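Sorting the Chopsticks: Kitchen Project Report
Vedura Student Projects, December 3, 2018 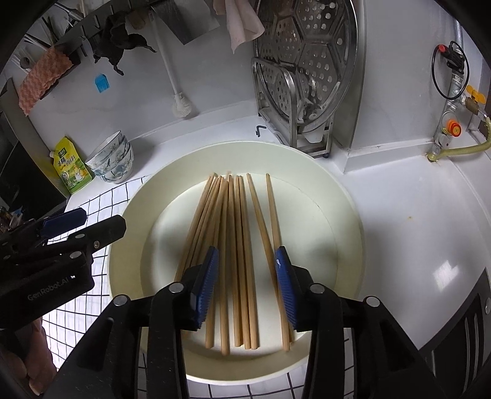 Fig. 1. Wooden chopsticks in the round basin on the kitchen counter.

We loved this project! Our question was simple: what is the easiest way to store chopsticks in the shared kitchen at Grernenby so people can grab a matching pair fast? We tried two setups, a wide basin and a tall jar. The basin was the big favorite (you can see every stick at once), even though the sticks fan out and cross each other when you set them down. Keeping the narrow ends pointing the same way helped a lot with pairing. In January we want to try a divider, and we can't wait to test it at lunch.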